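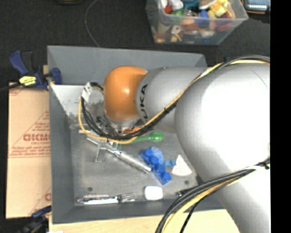 Par la rédaction du Carnet de l'atelier, club robotique de Zolmont
Banc d'essai, novembre. Temps de lecture : un café, s'il est long

Prondeck, kit de tri en vrac pour clubs et lycées (édité par Holtonance)

Il faut une certaine dose d'optimisme pour acheter un kit pédagogique dont la notice commence par « Félicitations, vous êtes presque prêts ». Nous l'avons fait quand même. Le club avait déjà le bras, il lui manquait une raison de s'en servir, et la coupe Paulík inscrit cette année une épreuve de ramassage en vrac : des objets jetés dans un bac, un robot, et des élèves qui découvrent qu'une fourchette est un adversaire sérieux.

Le kit Prondeck comprend le logiciel de saisie, un livret d'exercices de 152 pages et un accès à la plateforme de suivi. Il ne comprend ni le bras, ni le bac, ni les objets, ce que la boîte signale en caractères d'une grande modestie. Pour le bac, nous avons pris du gris à parois évasées, tenu par des serre-joints bleus. Le livret préconise une « fixation permanente sur châssis ». Le serre-joint est permanent tant qu'on n'en a pas besoin ailleurs, et chez nous cela peut durer une semaine entière.

Côté objets, Holtonance vend une mallette assortie que nous n'avons pas achetée, ayant déjà des tiroirs. Une cuillère en plastique vert, une fourchette en métal, un cylindre métallique qui ressemble à un stylo, un truc bleu à la texture indécise, un petit support transparent : le programme est moins élégant que celui du catalogue, mais il couvre à peu près toutes les façons de rater une prise. La réserve attend derrière, dans une boîte en plastique transparent remplie de petites choses de toutes les couleurs. Les élèves la complètent plus vite qu'ils ne la trient.

La prise en main

L'installation annoncée prend 60 minutes. Comptez l'après-midi, goûter compris. L'étalonnage se fait en 12 étapes, dont la septième renvoie à la troisième sans donner d'explication. Le groupe de première a cru à une plaisanterie, a recommencé, puis a écrit au support, qui a répondu très poliment de reprendre à la troisième. Une fois ce cercle brisé (il faut fermer la fenêtre d'aide, qui bloque l'enregistrement), tout s'enchaîne bien, et l'interface est lisible même pour un élève qui n'a jamais touché autre chose qu'une perceuse.

Le livret consacre un chapitre entier au cheminement des câbles, avec des schémas superbes. Chez nous, du noir et du jaune longent le bras et finissent en boucle près du poignet, dans un style plus libre. Ce chapitre mérite d'être lu avant le montage. Nous le savons parce que nous l'avons lu après.

Ce qui marche

Les exercices, d'abord. La progression est intelligente : un objet seul, puis deux qui se touchent, puis le tas. On apprend vite à distinguer une erreur de vision d'une erreur de trajectoire, et les élèves finissent par poser la question avant nous. Le journal des essais est la meilleure trouvaille du kit. Chaque tentative y laisse une ligne, avec un champ de commentaire libre où la littérature du club a fait de gros progrès (« la cuillère a gagné », « elle a encore gagné », « on change de cuillère »).

La gestion des zones interdites est très bien faite aussi. On dessine les parois du bac, le logiciel refuse d'y envoyer la pince, et l'animateur peut de nouveau tourner le dos au poste pour aller chercher un tournevis.

Ce qui marche moins

Le transparent. Le livret promet une « détection robuste des matériaux translucides » et y consacre une demi-page, illustrée par un gobelet rouge. Au fil de nos séances, le petit support clair a été pris, ignoré, pris pour le fond du bac et une fois contourné avec une délicatesse touchante. Les couverts posés à plat restent pénibles : il y a peu à saisir, et le programme préfère s'acharner par le milieu. Tout ce qui est mou relève de la négociation.

La traduction française, enfin, mérite un mot. « Gripper » y devient tour à tour la pince, le préhenseur et, page 4, « la grippe ». Nous avons gardé la grippe. Elle est passée dans l'usage.

Pour qui ?

Un club qui possède déjà un bras et deux ou trois élèves têtus en tirera une année de travail. Un lycée qui part de zéro ferait mieux d'emprunter un poste avant de signer quoi que ce soit, le kit n'étant que la partie légère de la facture. Pour préparer Paulík, nous n'avons rien trouvé de plus complet, et nous avons cherché, surtout pendant l'étape sept.

Les plus : journal des essais, exercices progressifs, zones interdites
Les moins : étalonnage circulaire, objets transparents, mallette en option
Version testée : licence club, un seul poste

Prochain banc d'essai : les bornes à vis, si la commande arrive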